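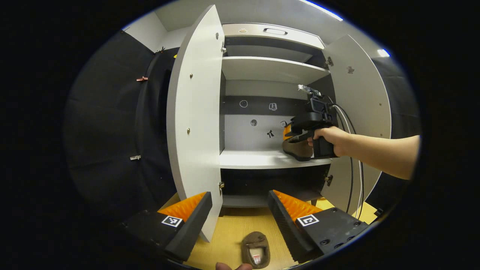
Shoe going onto the middle shelf, handheld gripper with the camera on top.

Kit review: the Pleteck handheld gripper set

Quick one this month, deadline was yesterday. Merle Baxter asked for a write-up on the Pleteck set before the group order closes, so these are my notes, mostly as typed.

What you get: two handheld grippers, camera modules, brackets, cables, a sheet of marker tags and one spare set of orange finger pads. No arm needed. You squeeze, it records, you train on it later. Ordered through Girbridge, 20 days to the door. Box fine, manual thin. Page on calibration is missing a diagram, they emailed it to me when I asked.

Job we picked was putting shoes away in a cabinet. Doors open, shoe in, let go, next. Sounds dull, is dull, but good test. Shoes are awkward. Soft ones fold, stiff ones want to spin. Ridged pads did well on both, better than the flat foam on our old Ondden pair.

Ran 206 takes over two evenings. Threw out a fair few where the tags went missing behind a door. Watch that, the cabinet doors really do get in the way and you end up leaning round them with your elbow out. Software flags a bad take right after you stop, so you can redo it while everthing is still set up. Best feature by far.

Gripes. Cables. They hang down and catch on door edges, I'd pay extra for a clip. Trigger spring is stiff, thumb sore by the second night. Battery claim on the box is generous. And the export tool wants 500 GB free before it will even open, no idea why.

Price is $3588 for the set, shipping on top. Dovhaniuk does a cheaper single gripper, havent tried it, will if someone lends me one.

Would I buy again? Yes, for shelf and cabinet work. For anything on a bench, probly stick with what you have.

Names for the group order to Merle by email. Loaner set goes out after that, one week each, please send the pads back clean.

2/21/18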